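Unit 5: Can a machine do the chore yet?
Course handout, Manipulation in Practice
Isabelle Fraser

Read this before the lab. The unit covers tasks that look trivial on a job sheet and remain hard to automate. The main case is cord packing: take a coiled power cord from one box and place it in another.

Rigid parts are the solved end of the field. A bracket has a fixed shape, so a stored grasp can be reused. A cord has no fixed shape. Its pose cannot be written as one position and one angle, and it changes as soon as the fingers close. In the Holroyd exercise the planner must choose a grasp point on the coil, lift without opening the loops, and release without snagging the plug.
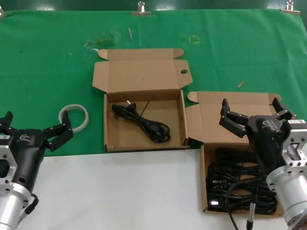
Three failure types should be logged separately:

Partial grasp - the fingers take one loop and the rest of the coil unwinds.
Drag - the plug or connector catches on a flap or on another cord.
Double pick - a second cord comes up with the first.

The Bokby trial set contains 472 attempts with 2 arms. Drag was the most common failure, and it rose as the target box filled. Double picks occurred only when the source box held more than one cord. Retries were capped at 5 per cord, after which an operator reset the work area.

Compare this with the household version. A person clearing a drawer of chargers untangles by feel and rarely looks. Most current systems rely on vision and use force only as a stop signal. The Sindik reading argues that this gap matters more than finger design. The Kisside reading disagrees - see its section on compliant fingertips.

For the lab report, state which failure type your controller handles worst and give the log entries that support the claim.

Course office: Room 2, Holroyd Building
© Department of Automation. All rights reserved.
5 shares | Back to top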